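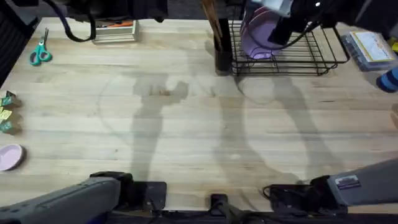

Worktop Finishing and Maintenance Section, Drukholm Joinery Works

The section is responsible for surface preparation, oiling and after-sales maintenance of solid timber worktops supplied by Drukholm. It was set up as a separate section in February, when finishing was moved out of the main joinery shop and given its own extraction, racking and drying space. Machining, jointing and glue-up remain with the joinery shop under Huw Probert. Sevim Sarıgül is head of section and the first point of contact for finish specifications.

Scope of work

We finish domestic and light commercial worktops, bench tops and table tops in oak, ash, beech and maple. Tops arrive from the joinery shop calibrated and trimmed to size. Incoming moisture content is checked with a pin meter at both ends and at mid-length. The accepted range is 10 to 12 per cent. Tops outside the range go back to the conditioning store and are measured again before any sanding is done.

Sanding is carried out in two stages, finishing at 100 grit or 120 grit depending on the oil. Edges and end grain are taken one grade finer, as end grain absorbs more oil and darkens more than the face. Cut-outs for sinks and hobs are sealed on all exposed faces, including the underside return. Small sound knots are left as they are. Open knots are filled and flushed off before the final pass.

Finishes

Two finishes are held as standard. Durnis is a penetrating oil applied in three thin coats by pad, with the surplus removed before it becomes tacky. It can be repaired locally and is the finish we specify for food preparation areas. Prollden is a hardwax oil applied in two coats. It gives a slightly higher build and better resistance to standing water, but patch repairs remain visible for longer. Stains and tinted oils are available to order, subject to a sample on the same species.

We do not apply lacquer. Requests for lacquered tops are passed to Shin, our subcontract spray shop, and are covered by their terms.

Maintenance and refurbishment

Existing tops can be refinished on site or returned to the works. Site work is limited to sanding and re-oiling. Splits, failed joints and cupping need the top to be removed – the joinery shop will quote for this separately. Black marks around taps are normally iron staining and can usually be reduced with oxalic acid, although deep staining may remain after treatment.

The section handles some 200 maintenance visits a year. Customers within the delivery area are offered a first re-oil at 12 months, and the date is entered on the care sheet supplied with the top.

Samples and enquiries

Finished samples of each standard species and oil combination are kept at the works and can be posted. Enquiries should give the species, overall dimensions, thickness, position of any cut-outs and the finish now on the top, if known. Photographs of damage are best taken in daylight with a rule laid alongside.

Page last revised 7 January 2023.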